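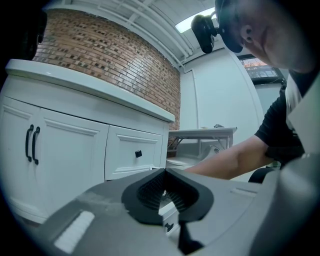
Annelies Strebel wrote to ask if she really has to list every fork for a home inventory, and whether a shoebox of receipts wouldn't do just as well. I love this question, because I kept a shoebox for years! The trouble is that a shoebox only covers what you bought and kept the slip for. Grandma's quilt never came with a receipt. So no, Annelies, you don't list every fork. You write "flatware, kitchen" and a fair total, and move on.

Get a spiral notebook and give each room its own page. Make four columns: item, where it came from, year, and what it would cost to buy again today (not what you paid back in the day). Start with a small room. I always tell people the bathroom, since you can finish it before your coffee gets cold and then you feel like a champ.

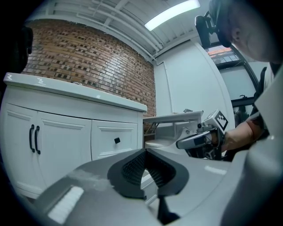 Bathroom vanity with black bar handles, brick wall behind.

Built-in things usually go under the house itself on a policy, so I keep those on a separate page at the back. Ask your agent how yours works. My own bathroom page came to $864 for loose stuff alone, mostly towels and a hair dryer I'd forgotten was so fancy. The bedroom was more than $4,000, and I had to go sit down. 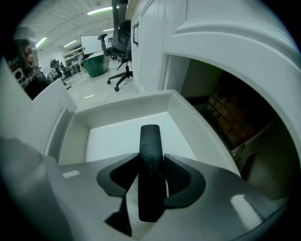
Small things are where most lists fall short, so go slowly with them. Work clockwise from the door and don't skip anything that closes. Pull each drawer all the way out toward you, the way the white one is open in the photo, and write before you start tidying (I know, I know, it's hard). Group the cheap stuff and give pricey stuff its own line, with the serial number if it has one.

When you're done, make two copies. One goes to a relative's house. I redo mine every May, room by room, and cross out whatever went to the yard sale.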